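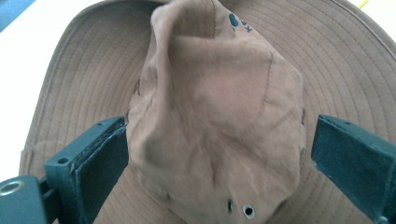 Hakim Ngui
Teaching Assistant, Intermediate Macro

Ticket 389: Drakos model won't solve for the open economy case
Opened 03/07/2022

Hi all, I've been fighting with this since breakfast and I need another pair of eyes! I'm building the exchange rate exercise for the undergrads in Drakos (the version on the Curnix server, not my laptop). The closed economy version runs fine. As soon as I switch on the trade block it quits at period 4 with "no steady state found."

Stuff I tried so far: reloaded the Skoto data file, cut the sample down to 98 quarters, and let the solver take up to 11 passes before giving up. Same error every time, same period. I also put the interest rate rule back to the plain textbook one, and nope.

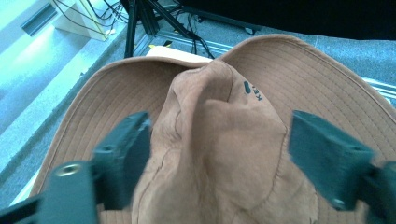

I did get one clue after lunch. If I fix the exchange rate by hand the whole thing solves in a blink, so I'm pretty sure the trouble is in how the foreign rate comes in. Could it be read as a percent in one place and a decimal in another?

Reply from Dimas Lumbantobing, Nekotville lab:
Yep, Skoto files store foreign rates in percent. Divide by 100 in the import step and rerun.

Hakim again: that was it!! Solves all the way through now, and the currency falls after the rate cut like it should. I still get a warning about the trade balance not closing in the last period, so please leave this open till I've looked at that.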